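Wednesday, Motdale bench, hand 2

Grip fault came back at 09:40, same as last week: lower finger stops short on close, drive trips on overcurrent, hand sits half shut until someone clears it. Cleared it twice from the pendant. Third time it would not clear, so I put the arm in hold, hit the e-stop and locked off the supply before going near it.

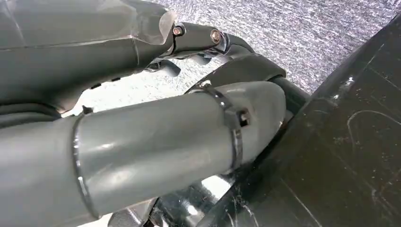

Wrist camera, hand 2. Band clamp near the tip of the grey finger, bolted black link behind.

Checked with the power off:
- band clamp does not turn by hand
- both bolts on the black link tight, no play
- lower finger moves freely for the first part of its travel, then drags

The drag is the bit I care about. It comes in at the same point every time, which to me says tendon or guide and not the motor. Espiritu's note puts the trip limit at 7 A and the log has us hitting it on every close. Somebody had raised the limit on hand 1 to get through a run. Put it back. Please don't do that again - the trip is the only thing that stops the finger if there is a hand in the way.

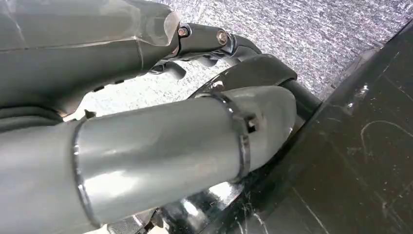
Sorin Ardeleanu rang back after lunch and thinks we are wrong about the tendon. On the Grotulau unit he had the same trip, and it was a chafed cable at the wrist that pulled tight on close. He wants the cable checked before we open the finger.

Fair enough, cable first. Hand 2 stays tagged out. Kerkivia quote 40 days for a new tendon set, so order one anyway.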